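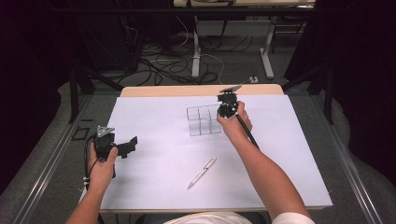
Handheld grippers, pen and six-compartment tray, on the white board.

Review: Kenovus handheld gripper pair (with the Rellstead training recipe)

Had these on the bench since January, so time to write it up. Short version – good kit, the recipe that ships with it is better than I expected, the cable is a pain.

What you get: two black grippers you hold in your own hands, one left, one right. You do the job yourself, the kit logs finger positions and wrist motion, and the policy is trained on that. No teleop, no robot needed until you test. Anyone who has driven a leader arm for a whole afternoon will see the appeal.

Our task was dull on purpose. Pick up a pen, put it in a named compartment of a clear tray. Two hands, as the tray slides if you don't steady it. Dorin Tudose and I recorded 258 demos between us, over a few sessions. Poul Grímsdóttir did the training and wouldn't let us look at results until all the test runs were in, quite right too.

Results. Rellstead's method throws out pauses before training, then re-times each demo so the slow people and the fast people line up. Sounds like a small thing. With it on, 18 failures in 360 test runs. Same data with it switched off was clearly worse, mostly hovering over the tray and never commiting. I'd put more weight on that comparison than on the headline number – one task, one bench, one pen.

Clear plastic is still the weak spot. Of the 18 failures, 12 were the pen coming down on a divider. Swapped in a solid tray for one Wednesday morning and it looked better, but we didn't run enough to quote.

Grip and weight: fine for an hour. After that my thumb complained. The left one feels heavier in the hand, Dorin disagrees. Finger plates are thin metal, good for getting under a pen on a flat board, less good on anything round and slippery.

Cable: too thin for my liking, and it runs down past your forearm. We clipped ours. Do that first, before you record anything, or you'll be binning demos where it snagged.

Software is OK. Calibration takes a few minutes and has to be redone if you knock a finger. It doesn't tell you that you've knocked a finger. Lost most of a session to this.

Compared with the Fankhauser set we borrowed from the Amadstead lab – Fankhauser is smoother to squeeze and the manual is miles ahead. Kenovus tracks better when both hands are close togther, and for tray work that mattered more to us.

Would buy again, with a spare cable in the order. Four out of five. Will try lids next, Poul wants screw tops, I want something easier.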